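Status: release 2 of the hardware, April firmware. Older units need the adapter plate listed under Parts.

# Pliteck hand-held gripper kit

The Pliteck is a two-finger gripper carried by hand, with a camera mounted on the body. It is sold by Gundo as a pair. An operator does a task with the tools, and the recordings are used to train an arm fitted with the same fingers. This README covers the kit as shipped, the tips, cleaning and known problems. Arm-side setup is in `docs/arm.md`.

## Contents of the kit

| Item | Qty | Notes |
|---|---|---|
| Gripper body | 2 | interchangeable, no left or right version |
| Finger set, yellow tips | 2 | fitted at the factory |
| Spare tips | 1 bag | same molding as the fitted ones |
| Data cable | 2 | locking connector at the gripper end |
| Calibration card | 1 | keep flat |

A laptop and stand are not included. The recorder runs on any machine that meets the requirements in `docs/host.md`.

## Finger travel

Maximum opening is 88 mm at the tips. Closing force depends on how hard the trigger is pulled and is not limited in software. The recorder logs opening width only. If you need force, the Skurstead load pads fit behind the tips and add a second channel to the log.

Width is zeroed each time the recorder starts. Close both grippers fully before pressing Start. A gripper that is zeroed partly open gives an offset for the whole session, and there is no tool yet to correct it afterwards.

## Soft and wet material

The stock tips were designed for rigid objects. They can be used with food, but with limits. A raw egg out of its shell on a flat white tabletop is a hard case for both the fingers and the camera: the egg white is translucent, reflects overhead lights and has no firm edge to grip.

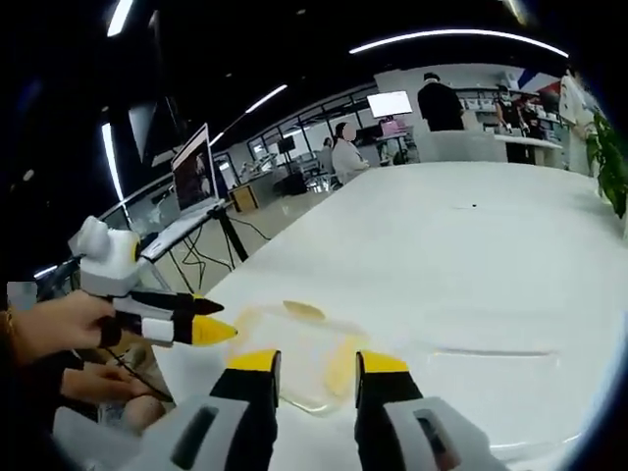 For work of this type we suggest the following settings:

- Exposure locked before the first take. Auto exposure drifts on a white surface.
- Frame rate left at the default. Raising it darkens the picture and gains little.
- Both grippers recorded, even if one is idle. The second view often shows contact that the first one misses.
- Takes ended by hand. The automatic stop watches for the fingers to open and close, and a spill task may have neither.

Label spill takes as `deformable`. The older label `liquid` is still read but will be dropped.

## Cleaning

1. Stop the recorder and unplug the cable.
2. Pull the tips straight off - do not twist them.
3. Wash the tips in warm water with dish soap. Keep the water below 42 °C.
4. Wipe the fingers with a damp cloth. The housing is not sealed.
5. Refit the tips when dry and run the width check.

Egg and starch left in the tip socket will harden and hold the tip out of line. Replace any tip that does not seat fully.

## Known problems

- Width readings jump when the cable is pulled sideways. Route it along the forearm.
- The Blöndal quick-release mount blocks the lower part of the camera view. Use the standard mount.
- Takes longer than around 33 minutes are split into two files. The viewer joins them, but the export script does not.

## Parts

Tips, cables and the adapter plate can be ordered singly from Gundo. Finger sets are sold in pairs only. Give the hardware release printed inside the battery door when ordering.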